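Gunārs Avotiņš
23rd March

Sorting the parts drawers this weekend. I fix small appliances and toys out of a spare room in Flellville, and the drawers have been a mess since I moved in. Going to post as I go, mostly so I finish.

Started with the big cabinet. It has 55 drawers and I had labels on maybe half of them. Several labels were wrong. The one marked "fuses" was full of rubber feet.

First rule I set: every drawer gets emptied all the way before anything goes back in. Last time I sorted on top of what was already there and ended up with the same mess in a different order.

Screws took all of Saturday morning. I only keep them by diameter and head type now. Sorting by length sounds good, but I never once looked for a screw that way. I hold it up to the hole and see.

Someone asked what I do with mystery parts. They go in one tray. If I haven't matched a part to a machine by June, it goes to the scrap bin. I gave myself the same deadline last year and missed it.

Connectors next. I had over 33 of one kind that I bought for a single job at the Navero repair day, and I used two. If anybody in Drirnonport needs them, send me a message and pay the postage.

A couple of you wanted to know where the gears went. They have their own drawer now, split by bore size and then by tooth count.

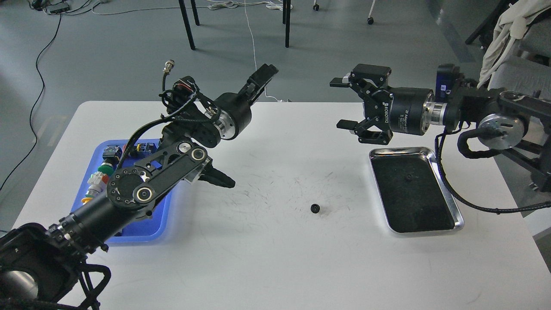
Connectors and fittings are the slow part of any sort, and color only gets you so far. I used to group them by color because it looked tidy, and then I'd have three drawers to search for one plug. Now plugs go with plugs whatever color they are. A blue tray like this one, with a dark gray plug in with a green and white piece, an orange fitting and a yellow-and-red one, is what I call first pass: small stuff together, no decisions yet. The little black gear standing on its edge on the table would go straight to the gear drawer. Gears roll, and I've lost enough of them under the radiator.

Second pass is where the decisions get made. I do it sitting down with a good lamp, one tray at a time, and I stop when I start guessing.

For anyone asking about white tables – yes, get one if you can. Black parts show up right away. Mine is scratched all over and I don't care. The dark wood bench I had before was nicer to look at and I was always feeling around on it with my fingertips.

Labels: I went back to masking tape and a marker. The printed ones from my old Tokarz label maker curled at the corners, and the refill tape costs too much. Masking tape peels off clean when I change my mind about a drawer, and I change my mind a lot.

Springs are their own problem. They tangle if you look at them. I put each size in a small zip bag and stand the bags up in the drawer like file cards. It takes longer to put away and much less time to find.

Things I threw out: dried glue, cracked knobs, a bag of stripped screws I had been saving for no reason I can remember, 59 dead button cells (those go to the battery drop-off, not the trash).

Found the gear I needed for the cassette player in January. It was in the drawer marked "washers." I had already ordered another one, so now I have a spare.

Forty-odd drawers done. The rest are wire and switches, and I'm leaving those for next weekend. The floor still needs to be swept, and I'll run a magnet over it first.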